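Folding vs. Rolling: Which One Saves More Drawer Space?
Wallari Textiles and Home unit, final report
Group: Brodie Lockyer, Manuela Russo, Mereana Grimshaw

Our question came out of Manuela's dresser, which has three drawers and could barely close two of them. Mrs. Dunstan said we could use it as long as we measured something, so we did!

We borrowed 38 pieces of clothing from our three families (thank you, Brodie's mom) and sorted them into T-shirts, pants and knits. Everything got folded one way, packed in the drawer, measured with a ruler, then pulled out and rolled. T-shirts were easy. Rolled up, 14 of them fit in the space where we could only get 12 folded – not a huge win, but you can see every shirt when you open the drawer, and I love that.

Knits were where we slowed way down. A thick sweater has to be laid out flat first, sleeves straight out to the sides and no bunching at the shoulders, or the fold comes out lopsided and you have to start over (I started over a lot).

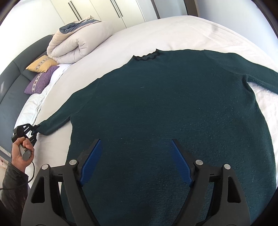 We tried the sleeves two ways. Crossing them over the back made a fat lump in the middle, and laying each one down along the side gave us a much flatter stack. Rolling the wool ones was kind of a disaster – they sprang open as soon as we let go, and Mereana thought it would stretch the necklines if you left them like that all August. So knits get folded, final answer.

If we did this again we'd use a bigger bed and measure height in the same corner of the drawer every time. We forgot that on the pants, so those numbers are a bit shaky.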